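Do you need drawer dividers, or just tape?

I'm suspicious of anything sold as a system. Favholm wants 30 dollars for a set of bamboo inserts, and the Jistura ones cost more and fit fewer drawers. Before you buy either, try marking out the surface with tape and living with it for a couple of weeks.

Use a dark tape on a plain surface so the lines show. Dark blue on brown cardboard works. Lay the long strips first, then the crosswise ones, and don't fuss over getting them perfectly straight. A slightly crooked square holds a bowl as well as a true one.

I don't believe the claim that a grid makes you tidy. What it does is show you how much room a thing takes up, and round things take up more than you'd think. Put your bowls and sieves down on the squares and see which ones spill over the lines.

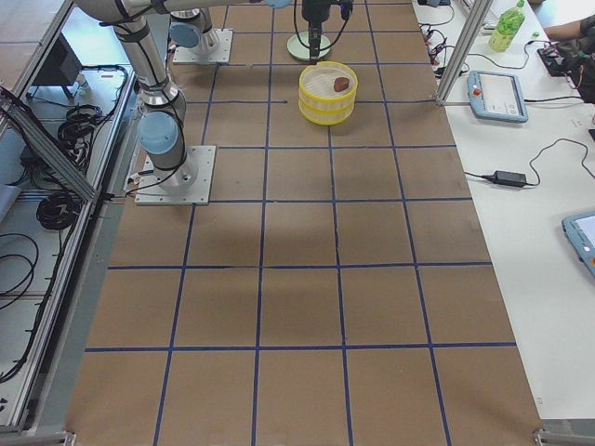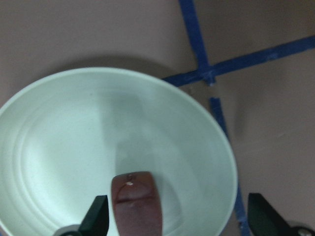 Small loose items are where most of the advice falls down. The usual tip is a lidded box for every kind of thing, and I've watched those boxes fill up with dead batteries and one glove. A shallow open bowl is better for anything you reach for daily — wrapped candy, keys, the garlic. You can see what's in it. Keep it wide and keep it light in color, so a small dark item doesn't disappear at the bottom.

Aaliyah Leclerc wrote in to say she gave each bowl its own square and stuck to it from May on. Good for her. Mine wandered after 17 days, and I moved the tape to suit the bowls.

Two warnings. Cheap tape leaves gum behind, so test a short piece somewhere hidden and leave it overnight. And don't tape over raw wood you care about. Tape down a sheet of cardboard and mark that up.

If you still want the bamboo after all this, measure the inside of the drawer with the runners in. The size on the Favholm box is the outside size.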